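Thursday, January

Glaze shop notebook, bench 2. Cobalt blue, continued from the last entry.

Opened the kiln at 7:40. Cone 6 witness was down flat on the bottom shelf and bent to about two o'clock on the top, so the bottom is still running hotter than the top. Same as the last two firings. The controller log says it held for 11 minutes at peak, which is what I asked for. I don't think the controller is the problem. The lower element was replaced before the break and the upper ones are the old set. Will measure resistance on all of them before the next load.

What was in there: the second run of test tiles for the blue, the four coupe plates Sorcha threw, and a shelf of Ibrahim's mugs in the Shirazi white that had nothing to do with any of this.

Tiles first. I had five mixes, all on the same base, cobalt carbonate from 0.5 up to 2.5 percent in steps of half a percent. Base is the one we call Endis, a plain glossy with a fair amount of boron in it. Results, top shelf only:

0.5 – pale, a bit gray. Looks like a washed shirt.
1.0 – good mid blue, clean, a little thin over the edges.
1.5 – strong blue, glossy, breaks slightly darker where it pools at the rim.
2.0 – darker, close to ink. No metallic patches.
2.5 – nearly black where thick. Waste of cobalt.

The 1.5 is the one. It is saturated enough that small differences in thickness don't show from across a room, and that matters for plates that get dipped by different people on different days. The 1.0 is a nice color but every finger mark and overlap was visible.

Bottom shelf tiles ran more. The 1.5 moved 4 mm down the vertical tile, and the 2.0 moved the same. Top shelf tiles moved 1 mm or less. I would call 4 mm too much for a plate with a foot ring trimmed as low as Sorcha's. Two of her four plates were on the bottom shelf and one has a bead of glaze touching the kiln wash at the foot. It came off with a light tap and will grind clean. The other is fine.

Application notes. Specific gravity was 1.46 when I started and 1.49 by the time I got to the last plate. The bucket had been sitting with the lid loose. Three second dip, tongs, one dip only. Tong marks healed on the 1.5 and 2.0 and did not heal on the 0.5. I touched up the marks with a brush on the first plate and left them on the others. The touched-up ones look worse. Next time leave them alone.

Sorcha asked how the blue looks with food on it. She had the bare plates on her lunch table last week and thought the 2.0 made everything look cold. My own opinion is that brown and orange foods look best on a strong blue, and greens look dull. Roasted carrots, sausage, toast, egg yolk are all good. Salad is poor. White rice is fine on any of them. We should decide on the plate color with the food in mind, as the customer for this set is a lunch counter and their menu is mostly meat and eggs. 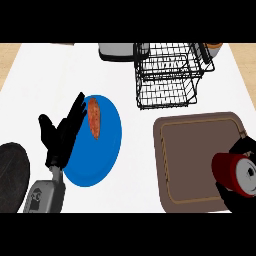 Round plate in cobalt, gloss, on a white top. Reddish-brown food near the upper edge.

For the lunch counter order I am going to propose the 1.5 on the inside and outside, unglazed foot, no contrasting rim. They had asked for a white rim. A white rim next to the cobalt means wax and a second dip, and the cobalt tends to creep into the white at this temperature. Ibrahim did two tests of that in the fall and both had a fuzzy edge. He can get a sharp line at a cooler firing, but then the Endis base goes satin and scratches with a fork.

Fork test, done at 10:15 on the top shelf tiles. Stainless dinner fork, firm pressure, ten strokes in the same place, then a wipe with a damp sponge. All five tiles picked up gray lines. All five cleaned up with baking soda paste. No cuts in the surface under the loupe. The bottom shelf 2.5 held onto the gray longer than the rest and I had to scrub it twice.

Lemon test is set up now. One slice on the 1.5, one on the 2.0, both under a cup so they don't dry out. Leave until tomorrow morning. If there is a change in gloss, we go back to the base and raise the silica before doing anything else. Please don't move the cups. They are on the windowsill by the sink with tape on them.

Vinegar test on the same two mixes has been running since Monday's batch of tiles went in the jar. Nothing to see yet. That one gets the full week.

Freezer to boiling water: the 1.5 only, three cycles. No crazing that I can find with ink. The clay body is the Umodau stoneware, new boxes. The older boxes of Umodau were a bit more open and I would want to repeat this on a few pieces from the old stock before we mix the two on one order. There are still some bags of it under the wedging table.

Materials count, as it came up at the meeting. We have 821 grams of cobalt carbonate in the jar as of this morning. At 1.5 percent that is enough for a good deal more glaze than this order needs, even with waste. Dry Endis base in the bin weighs 2,616 grams, and that is not enough. I need to mix a fresh batch and I would like to do it all at once so the whole order comes out of one bucket. The supplier is slow on the frit at the moment. Ibrahim is calling Teko to see whether they can send a bag sooner.

On milling. The 2.0 had a few dark specks on both shelves. I sieved everything twice through 80 mesh and that was clearly not fine enough for the cobalt. The 1.5 had one speck on one tile, near the bottom. For the big batch I will grind the cobalt with a little of the base in the mortar first, then put that through 120 mesh before it goes into the bucket. It is slow and it is worth it. A blue speck on a blue plate doesn't bother me, but the customer has already sent back a cup from another shop for less.

Cleanup reminder. Cobalt water goes in the settling bucket and does not go down the sink. The sponge with the blue corner is the only sponge for this glaze. I found it in the tray with the white on Wednesday evening and had to throw out the slop that was in there. Mask on when weighing the dry powder, and wipe the scale down wet when finished.

Ibrahim's mugs, for the record: Shirazi white came out well on the top and middle shelves. On the bottom there is pinholing inside two of them, near where the handle joins. He thinks it is the bisque and I think it is the heat. We agreed to put half of the next set on the bottom and half on the top, from the same bisque load, and see who is right.

Shelf placement for next firing:
Top – mugs, half set. Two coupe plates in 1.5. Witness cones 5, 6, 7.
Middle – remaining coupe plates in 1.5. Tile with the lower silica version for comparison.
Bottom – mugs, other half. Tiles only on cookies. No plates until the elements are checked.

Schedule: 300 degrees an hour up to 1,900, then 120 an hour to peak. Hold shortened from 11 minutes to five. Slow the first part of the cooling and see whether it helps the pinholes. I don't expect it to change the blue.

3:30 pm. Measured the elements. Bottom is in spec. Middle is a little high. Top is well past what the manual calls the replacement point, and one of the pigtail connectors is brown and crumbly. That explains the split between the shelves. Ordered a set for the top and middle. Wrote the readings on the card inside the kiln lid cabinet, next to the old ones.

The next firing waits for the elements. In the meantime Sorcha is going to trim the second group of plates with a slightly taller foot, 5 mm in place of 3. I put her first plate from the top shelf on the sample shelf with a label, mix number and specific gravity on the back in pencil. The one with the ground foot can go in the kitchen.

Still to do: check the lemon cups, weigh out base once the frit is in, find the 120 mesh sieve. It was last seen in the slip room.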